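Nokau Hand Grippers: Operator Guide

Section 4. Recording at a Sink or Vanity Station

Revised 25 August 2019. Maintained by Rosalba Melis. Replaces the February edition, including the page everyone had folded the corner of.

Read Section 3 (charging, straps, pairing) first. This section picks up at the point where both grippers are on, the harness fits, and you have a room to work in.

4.1 What you are collecting

A vanity station produces short examples of one person doing small bathroom chores with two grippers: picking up a cloth, wiping, moving a bottle, putting it back. The Temba trainer learns from these. It has no opinion about your taste in soap, but it will learn every habit you have, including the bad ones, and hand them back to you a few weeks later through a robot arm in front of visitors.

One example is called a take. A full station is 170 takes. If you are new, you will think this is a lot. If you have done it before, you already know.

4.2 Before you start

Check that you have the following at the station:

— 2 Nokau grippers, left and right, with marker cubes fitted
— the harness, worn over a plain shirt
— the head camera, if your task sheet calls for one
— the props on your task sheet, and only those on the counter in front of you
— a dry cloth and a spare
— the Celen recorder, with at least 1000 free slots showing on its start page

The recorder will let you begin with fewer slots. It will then stop in the middle of a take, play a cheerful two-note tune, and save nothing.

Note: Left and right grippers look alike and do not behave alike in the software. The letter is inside the handle, where your palm covers it. We have asked for it to be moved.

4.3 Setting up the counter

1. Stand where you will be working and look at the whole counter. If you can't reach the back edge with both grippers without leaning on the basin, step in.

2. Set out the props. Tall things go at the back, near the wall. Cloths go at the front, where you can get at them from above. A paper cup is a fair prop and may stay beside the soap for an entire station if the task sheet says so. A cup that appears in take 12 and wanders off in take 13 is a different matter.

3. Pick up the grippers and find your start position. Both grippers should be up and forward, jaws open, with each in the view of the other's camera if you can manage it. Hold still for two full breaths. The recorder uses this pause to work out where the marker cubes are.

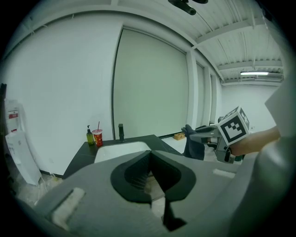 4. Open and close each jaw once, all the way. You are telling the software what "open" and "closed" mean today. Half-hearted squeezes here become half-hearted squeezes for the rest of the station.

5. Wait for the Celen light to go from blinking to steady, and then begin.

Caution: Keep the marker cubes dry. The patterns are printed, the printing is not as brave as it looks, and a smeared cube has to be replaced and measured again. If your task uses running water, ask for the coated set.

Caution: Do not carry a gripper by its cube. Everyone does this once. The cube turns a little in its mount, the pose drifts, and your right hand spends the rest of the station recorded as being inside the wall.

4.4 Recording a take

1. Press the trigger on the left gripper twice to start. The recorder beeps. If it beeps twice, you started and stopped; press twice again.

2. Do the task at the speed you would do it at home if someone you respected were watching. Too fast and the cameras blur. Too slow and the trainer concludes that wiping a counter is a form of meditation.

3. Keep the idle gripper quiet. When one hand is working and the other is not, lower the idle one to your side with the jaw open and leave it there. Do not scratch with it, point with it, or use it to push up your glasses. All of these are in the Temba archive already, and we have enough.

4. Take hold of cloth by a fold, using the tips of the fingers. Grabbing a whole fistful feels safer and hides the cloth from the cameras. Let the loose part hang, and give it a moment to stop swinging before you move on.

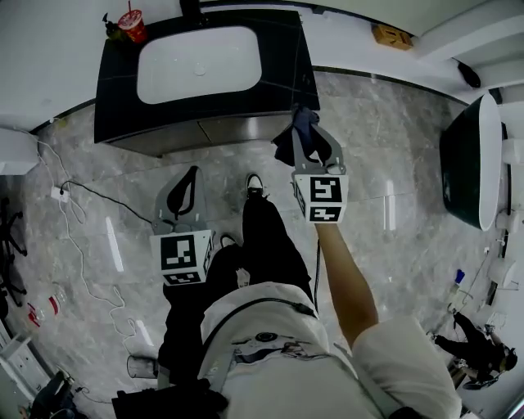
Photo: Tatent field collection, vanity station. Used in this guide with permission.

5. Keep both cubes facing up as far as the job allows. You will roll your wrist to reach behind the faucet, and that is fine, but roll it back. If a cube is out of sight for longer than it takes to say "marker cube," the pose is guesswork.

6. Look at what you are doing. With a head camera on, wherever your head goes, the record goes. Checking the clock produces several seconds of very good footage of a clock.

7. Finish with the props at rest and the jaws open. Return to the start position and press the trigger twice. One beep means saved.

Note: If you drop something, keep going. Pick it up with the gripper as naturally as you can and finish the take. Recovered drops are worth more to the trainer than clean passes, and they are the only part of this work where clumsiness is a professional asset. Please don't drop things on purpose. It is surprisingly easy to tell.

4.5 The floor

The counter gets all the attention and the floor causes most of the ruined takes. You will be looking at your hands, stepping backward, and wearing a harness.

1. Before each block of takes, look for cables where your feet will go. Push them to the wall, or tape them if they have to cross.

2. Move drinking glasses and bottles away from your standing spot. A glass on the floor is invisible to a person holding two grippers at chest height, right up to the moment it isn't.

3. Give any cable running to a gripper enough slack to reach the far end of the counter. Test this before you start, with your arm out straight. Finding the limit during a take jerks the gripper and is hard on the plug.

4. Other people may stay in the room. They should keep clear of the counter and out of your way, and they should not offer tips while the recorder is running. Tell them when a block begins and when it ends.

Caution: Polished tile is slippery under wet shoes. Wear flat, closed shoes with a grip. If water gets on the floor, stop and dry it with a real towel, using your real hands.

4.6 Changing things between takes

The trainer needs variety, though not chaos. Change one thing every ten takes, and write down which. Good changes:

— move the cloth a hand's width left or right
— swap the order of the bottle and the cup
— start with the other gripper
— stand a half step to one side
— crumple the cloth instead of folding it

Poor changes: switching off the lights, trading shirts with a colleague, bringing in a houseplant. Each of these has been tried and each was described in the log as "added variety."

Leave the background alone. Boxes, bags, and whatever else lives at the edges of the room should stay put until the block is over. If something does get moved, carry on and put a line in the log.

4.7 Checking your work

Play back the first take, the last take, and any take you had a bad feeling about. Look for:

— both marker cubes found through most of the take (green bar on the Celen page)
— jaw readings that go all the way to open and all the way to closed
— a still pause at the start and another at the end
— sound of one beep, not two

A take with a short gap in the green bar can be kept. A take with more gap than green should be marked "redo." Don't delete it yourself. The upload tool counts the numbers in order, and a missing one makes it sulk.

4.8 When something goes wrong

Bar is red from the first second. The left and right grippers are swapped. Put them down, check the letters inside the handles, and start again.

Bar goes red in one spot on the counter, every time. You have a reflection. Glossy countertops and polished tile throw the overhead lights straight back at the cameras. Shift your feet or turn off the nearest light, if your task sheet allows it, and log the change.

Jaw won't read as closed. Look for lint in the slot. Cloth work sheds more than you would expect. Brush it out with the small brush in the case; do not blow into it, however satisfying that sounds.

Code 3970. The recorder has lost track of which take it is on. Write down the last number you remember, hold the side button until the screen goes dark, and restart. Your saved takes are safe. The one in progress has gone wherever those go.

Recorder plays the two-note tune. See 4.2. We did mention it.

4.9 Packing up

1. End the block on the Celen page before you switch off the grippers. In the other order, the last take stays open overnight and flattens the battery.

2. Wipe the finger pads with a damp cloth and let them dry with the jaws open.

3. Check each cube for chips at the corners. Report any, even small ones.

4. Put the grippers in the case with the cubes toward the lid. They fit the other way too, if you press, and that is how we come to have a drawer full of chipped cubes.

5. Sign the log with the number of takes kept and the number marked for redo. Uploading is covered in Section 5.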